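3.2 Aufbewahrung und Wiederauffinden im Haushalt

Die Befragung der Haushalte in der Siedlung Drosell wurde in zwei Wellen durchgeführt. In der ersten Welle gingen 2502 Fragebögen ein, von denen nach Abzug unvollständiger Bögen fast 2000 in die Auswertung übernommen wurden. Erfragt wurde, in welchen Behältnissen selten benutzte Gegenstände (Winterkleidung, Bettzeug, Unterlagen, Festtagsschmuck) aufbewahrt werden und wie lange die Suche nach einem bestimmten Gegenstand nach eigener Einschätzung dauert.

Unterschieden wurden geschlossene Behältnisse aus Pappe, offene Regale, Koffer und Taschen sowie Kunststoffboxen. Die letzte Gruppe wurde im Fragebogen nochmals in undurchsichtige und durchscheinende Boxen geteilt, weil sich im Vortest gezeigt hatte, dass die Befragten beide Formen unterschiedlich nutzen. Zur durchscheinenden Form siehe Abbildung 4.

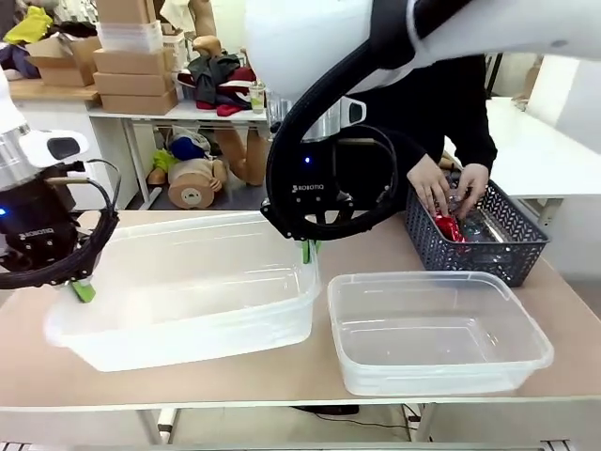 Abbildung 4. Große durchscheinende Aufbewahrungsbox auf hellem Holztisch.

In der zweiten Welle wurden 175 Haushalte zu Hause aufgesucht. Die Gespräche fanden meist am späten Nachmittag statt und folgten dem Leitfaden in Anhang B. Die Befragten wurden gebeten, drei Gegenstände zu nennen, die sie seit dem vergangenen September nicht mehr in der Hand gehabt hatten, und deren Ort anzugeben. Danach wurde gemeinsam nachgesehen. Bei Pappkartons stimmte die Angabe deutlich seltener als bei Boxen. Koffer lagen dazwischen, mit einer starken Streuung zwischen den Haushalten.

Ein Teil des Unterschieds geht auf den Aufbewahrungsort zurück. Kartons standen überwiegend im Keller oder auf dem Dachboden, Boxen häufiger unter dem Bett oder auf dem Kleiderschrank. Rechnet man den Ort heraus, bleibt der Abstand zwischen Karton und Box bestehen, wird aber kleiner. Für die Beschriftung ergab sich ein unerwartetes Bild: Durchscheinende Boxen waren seltener beschriftet als alle anderen Behältnisse, und wo ein Etikett vorhanden war, gab es in vielen Fällen einen früheren Inhalt an. Mehrere Befragte gaben an, die Beschriftung sei ihnen überflüssig erschienen, solange man den Inhalt von der Seite erkennen könne. Bei mattem Kunststoff gelang dies im Gespräch oft nur für kräftige Farben.
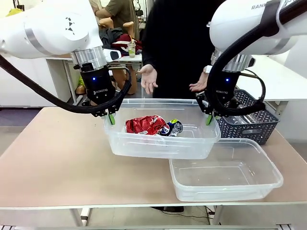 Lindiwe Mokoena wandte bei der Vorstellung der Zwischenergebnisse ein, die Trennung nach Material greife zu kurz; entscheidend sei, ob ein Behältnis beim Umzug ausgepackt oder ungeöffnet weitergetragen werde. Der Einwand ist berechtigt. In den Gesprächen wurde der letzte Umzug zwar erfasst, nicht aber der Weg des einzelnen Behältnisses. Für die Nacherhebung in der Siedlung Vurnel wurde der Leitfaden deshalb um zwei Fragen erweitert (Anhang B, Fragen 17 und 18).

Eine weitere Einschränkung betrifft die Suchdauer. Sie beruht in der ersten Welle allein auf Selbstauskunft und dürfte für häufig gesuchte Gegenstände zu niedrig angesetzt sein. In Abschnitt 3.3 werden daher nur die Werte aus den Hausbesuchen verwendet.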